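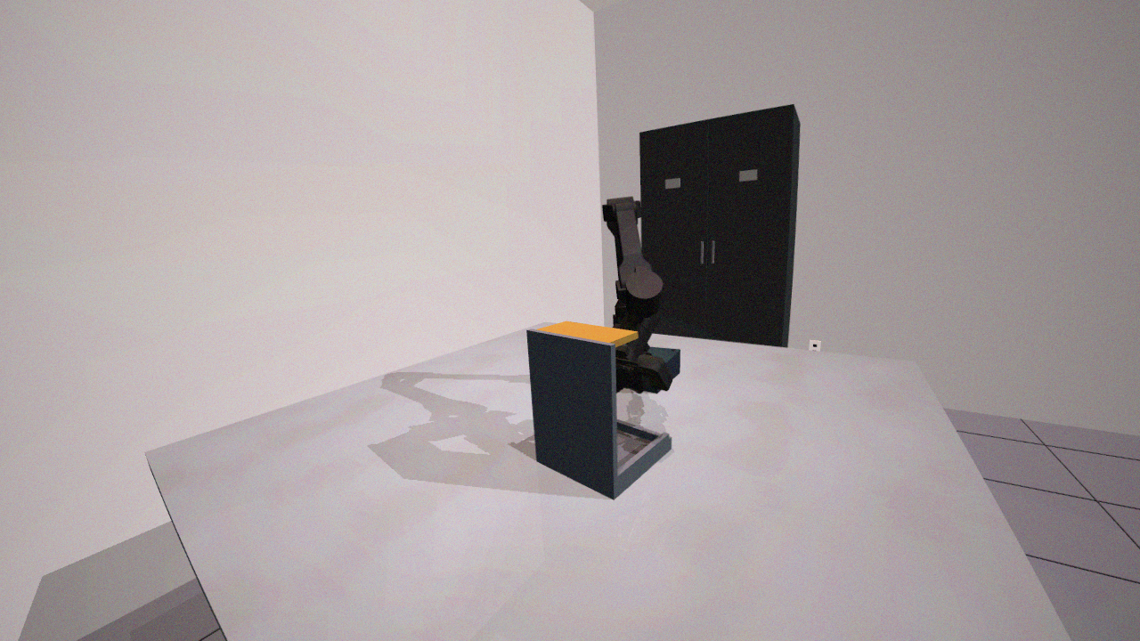
Week 5 – False passes and the stop that didn't stop

Motbridge Robotics, second-year labs. Notes to go with the session, bring them to the practical. Slides will go up when I've fixed them.

Recap first, quickly. Last time: the Fletar cell in simulation. One arm, one table, the upright stand with the orange top, the red peg in the cube. Task is to get hold of the peg and draw it out of the hole without dragging the stand along. Sounds easy. We left it running overnight for 1,000 attempts and came back to a very nice looking results file.

The results file was wrong. Today is about how it was wrong, and how long it took us to see it.

What the log said

Almost every attempt marked PASS. A few timeouts, which we expected. No collisions, no force trips. If you only read the summary line you would have gone for coffee and then started on the real arm. We very nearly did.

Attempt 121 is the one to look at. Marked PASS like its neighbours, but the finish time is far too short. The arm can't get from its start pose to the peg in that time, let alone grip and pull. So either the clock was wrong or the pass was.

Checked the clock. Clock fine.

What had happened, in order:
- arm comes down towards the peg, fingers open
- one finger clips the post, tiny contact
- solver doesn't like the overlap and pushes the parts away from each other, hard
- stand shifts, peg jumps clear of the hole
- pass test sees peg outside hole, writes PASS, ends the attempt

Nothing was ever gripped. The fingers were still open when the attempt closed. Write that down, it comes back in the worksheet.

The pass test

This is the whole test as it was on the night:

pass if distance(peg, hole) > limit

That's it. It asks where the peg is. It does not ask how it got there, whether the fingers were touching it, how fast it was moving, or whether the stand was still where we left it. A peg flying across the room passes. A peg that fell through the table would pass too.

Common fault and you will all write a test like this at some point. The test was written for the good case, by someone (me) thinking of the good case.

Replacement, after some argument:

pass if distance(peg, hole) > limit
and both fingers in contact with peg
and peg speed below the handling limit
and stand has moved less than the stand tolerance
all held for 2 seconds

The last line matters more than it looks. A single reading can be true by luck for one time step. Holding it catches most of the silly ones.

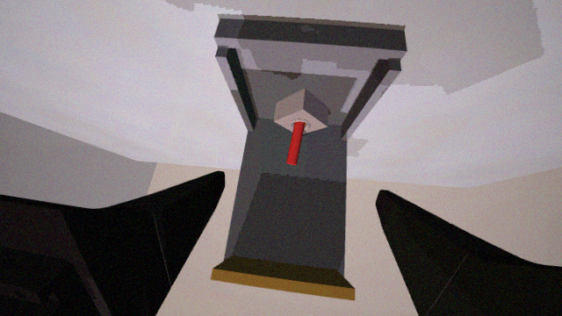
Clearance at the fingers

Second fault, underneath the first. Why was a finger clipping the post at all?

The approach path was planned with the fingers closed. Fingers closed, plenty of room. Fingers open, they are a good deal wider, and the plan never knew. The planner was using the closed shape all the way down becuase the gripper state was read once at the start and never again.

So – plan with the shape you will have when you get there. If the shape changes along the way, plan with the widest one. You lose a bit of reach. Fine, lose it.

Some of you asked why the collision checker said nothing. Two reasons. It used the same out of date shape as the planner, so the two agreed with each other and were both wrong. And contact between finger and stand had been put on the ignore list weeks earlier, to quiet a warning, and left there. Check your ignore lists. Ikeda (the scene tool) prints them on start-up if you ask it to, and the setting is off by default in our copy.

The stop

Now the safety part, this is the bit I will ask about in the oral.

The force trip was set up properly. It ought to have frozen the arm at the first hard contact. It did fire. But PASS was written in the same time step, and PASS ends the attempt and resets everything, trip included. So the trip was raised and wiped before it reached the log.
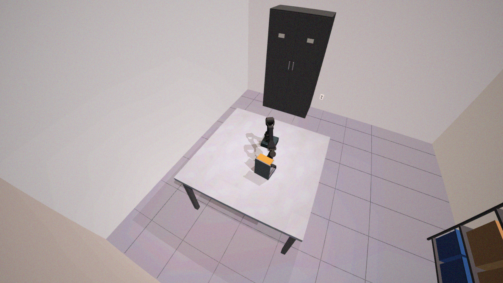 In simulation that costs you a night of bad data. On the Bandska bench the same ordering means a controller that clears its own stop and sets off on the next attempt with a bent finger, and maybe somebody leaning in to see what the noise was. Same code on both, remember. We do not keep a separate version for the bench.

Rules from now on:
1. Stops are read before results, every step.
2. A stop is never cleared by a reset. A person clears it.
3. If a stop and a pass land together, it is a stop.
4. Stops go to their own file, so a reset can't wipe them.

For the practical

Pairs. Take the old results file and find the other false passes without watching any playback. Finish time is one clue, there are at least two others in the columns. Then re-run your own set with the new test and compare. Your pass rate will drop, probably a lot, do not tune it back up.

Hand in the list of attempt numbers, the reason for each, and half a page on which rule above would have caught it. Typed please.

Reading: chapter on contact solvers, skip the proofs. Bench induction form has to be signed before you go near Bandska, no form no bench.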